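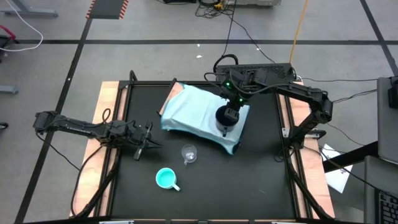
Progress report to the Declercq Fund: Kutdale incinerator campaign, second grant period

Where things stand

The permit for the Isudine waste incinerator has not been granted and has not been refused. Our last report said we expected a decision by February. We were wrong, and the county has given no new date. Some of our members treat the delay as a win. We would ask the Fund not to read it that way yet. The county says it is waiting for revised air modeling from Isudine, and a company that is revising its modeling is still planning to build.

Petition

The target in the grant agreement was 3,000 signatures. We collected 3,733. After removing duplicates, unreadable entries and people who gave no address, 3,204 remain, and that is the number we handed in and the one we would like used in any Fund publication. A larger figure went out in an early flyer and we have stopped using it.

We met the target, but we are less sure what it bought. The county clerk's office logged the petition as a single public comment. Written letters are logged one by one, and the permit office has to reply to each point raised in them. With hindsight we would have spent half of the petition hours helping people write letters, and that is what we propose to do from here on.

Door-to-door survey

We planned to visit 900 households in the streets closest to the site and we did visit all of them. Fewer than half opened the door. Among those who did, most opposed the plant, a fair number had never heard of it, and a small group wanted the jobs. The last group asked better questions than we had answers for, mainly about what would happen to the existing transfer station workers if trucks went straight to the burner. We have asked Isudine for its staffing plan twice. The reply both times was a brochure.

The survey is not a poll. People who open the door to a campaigner with a clipboard are probably not typical, and we have said so on the first page of the results.

Air monitoring

Three low-cost particle sensors are up in Kutdale and one in Plundberg, downwind. They are meant to give a baseline from before any construction. The Plundberg sensor dropped out for most of a month when its power supply failed, so that baseline has a hole in it. The other three agree with each other reasonably well. None of them measures the things people are most worried about, dioxins and heavy metals, and we have stopped letting the word "monitoring" stand alone in our leaflets for that reason. Lab sampling would cost more than this whole grant.

Waste reduction work 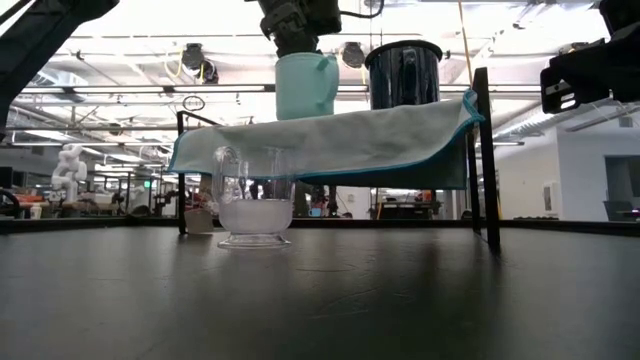

The zero-waste strand was added at the Fund's suggestion, and we had doubts about it from the start. The argument is sound enough: a county that throws away less has less reason to build a burner. The trouble is the scale. Our cafe scheme gives customers a discount for bringing a cup from home. Any mug will do. Four cafes joined and one has since left. We have no reliable count of paper cups avoided, and the ones the cafes offered us looked like guesses, so they are left out. Even a generous guess would be tiny beside the construction debris and packaging that Isudine lists as its main fuel.

We would rather put the remaining money from this strand into the food scraps collection. Food is heavy and wet, the county already weighs it, and a change would show up in figures that are not ours.

Spending

We are under budget on printing and over on room hire, after the library began charging for evening meetings. Travel is on budget. The legal line is untouched and we ask to carry it forward, as the appeal window only opens once there is a decision to appeal.

Next period

Letter-writing sessions every Friday evening, starting in Plundberg, where turnout has been weakest.

A written request for Isudine's revised modeling, followed by a formal records request if it is refused.

A replacement power supply for the Plundberg sensor – already ordered.

A decision from the Fund on moving the cafe money, which we need before we can sign anything with the food scraps hauler.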